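About Bilar

Small firm, two buildings, one phone. We refinish and repair wood floors, mostly old ones, mostly in and near Trirkbridge. Parquet, strip, wide plank, stair treads. Some new installs if you ask nicely and can wait.

Page last updated 2024-01-27. Prices are not on here, they change too often. Call.

How we got started

Jozef Schouten had a rented drum sander and a van with no back seats. First job was a dance school on the hill, the upstairs studio, maple under three coats of somebody's brown paint. It took him nine days. He quoted for four. The school told a church, the church told a dentist, and that was more or less the business plan.

Soudabeh Alipour joined the second winter. She had been restoring furniture and was tired of chairs. Most of what we know about matching old finishes comes from her, and she still mixes the stains herself in the back building, door shut, radio on. Don't knock before ten.

We took the name Bilar from the street the first shop was on. The street has since been renamed. Too late, the van was painted.

What we do

Sanding and refinishing. The bulk of it. Oil, hardwax oil, waterbased lacqer, shellac if the house calls for it. We'll talk you out of high gloss in a hallway but if you still want it you can have it.

Parquet repair. Loose blocks, missing blocks, black glue from the thirties, water damage under radiators. We lift, clean, re-lay. Where a block is gone we cut a new one or find an old one from our stock.

Stairs. Treads, nosings, squeaks. Squeaks are charged by the hour and we can't promise all of them.

Small commercial. Shops, studios, a couple of restaurants. Night work by arrangement, costs more.

We do not do laminate, vinyl, tile or decks. For decks people seem to like Vultico over by the river. Not connected with us.

The block library

Started by accident. A school gym was coming down and the contractor was going to burn the floor. Behrouz Mirzaei drove out with the trailer and came back with 1,315 blocks, tar still on the bottoms. Took most of a November to clean them. We've added to it ever since, oak, beech, a bit of teak from an office lobby, odd sizes nobody makes now.

Send us one block from your floor, or bring it by. We check length, width, thickness, species and the tongue if it has one. If there's a match you pay per block plus cleaning. If no match, Behrouz cuts new from reclaimed boards and Soudabeh tones it down till it sits right with its neighbors.
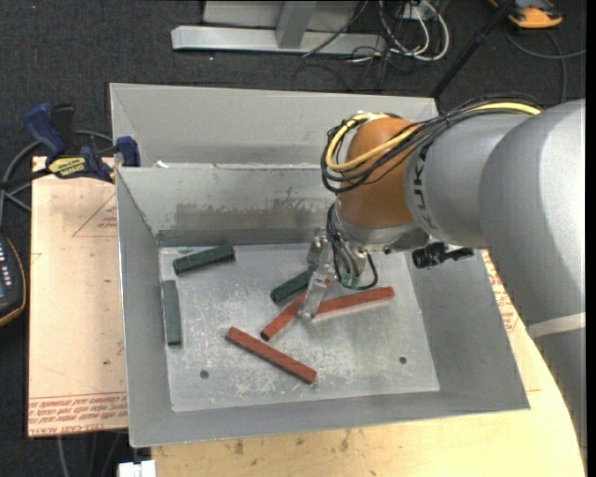

Minimum order from the library is 9 blocks. Below that the paperwork costs more then the wood. Trade customers welcome, same rate as everybody. We also buy. If you're pulling up a floor and it comes to nearly 125 square feet or more, call before the dumpster gets there. We'll come look, and we haul it ourselves.

Please don't try to get the tar off at home with gasoline. Two people have now told us they did this.

Who's here

Jozef Schouten. Owner. Estimates, big machines, the van.

Soudabeh Alipour. Color and finish. Also stairs, when she's in the mood for stairs.

Behrouz Mirzaei. Parquet, cutting, the library. Started with us on Saturdays while he was still in trade school and then just kept coming.

Bianca Ursu. Phone, schedule, invoices. Bianca is who you want. If Jozef gave you a date and Bianca gave you a different date, it's Bianca's date.

Keyvan Yazdani. Apprentice, second year. Edges and corners, hand scraping, getting good at herringbone.

What a job looks like

You call or write. Bianca asks for room sizes and a few photos, phone photos are fine. Jozef comes out, lifts a register or a threshold to see how much wood is left above the tongue. Some floors have been sanded so many times there's nothing to take. He'll tell you. In that case we can clean and recoat, or leave it alone.

Written quote within a week. Usually. A deposit holds the date.

Furniture out before we come. Drapes too. We tape the doors and run extraction but there will be dust, anyone who says dustless is selling something. Pets elsewhere, fish tank covered.

Typical living room is three days plus drying. Socks only for a day after oil. Rugs wait two weeks. We leave you a card with what went on your floor and when, keep it, the next person will thank you.

Where we work

Trirkbridge and the towns on the county road, out as far as Nouri. Farther for parquet, since fewer people do it. Travel is added past Nouri and it'll be on the quote.

Guarantee

Workmanship, two years. If a block we set comes loose we come and set it again, no charge. Doesn't cover floods, heels, dogs, or a floor that moves because the crawlspace is wet. Get the crawlspace looked at.

Insured, papers on request.

Teaching

Twice a year Soudabeh runs a one day class in the back building. Hand finishing, color matching, how to fix a scratch without making it a bigger scratch. Six places, goes fast. Beginners fine. Bring lunch and clothes you don't like. The spring one is full, ask Bianca about the list for fall.

We take one apprentice at a time and Keyvan has the spot until he's done. You can still write to us. Tell us what you've made, skip the cover letter.

Visiting

Front building is the office and samples. Large boards, real finishes, take them home overnight if you want to see them in your own light. Bring them back please, we're short two of the walnut.

Park on the side, not in front of the bakery. Loading door is around the back, ring twice, the saw is loud.

Closed the last week of the year and whenever it's too humid to lacquer.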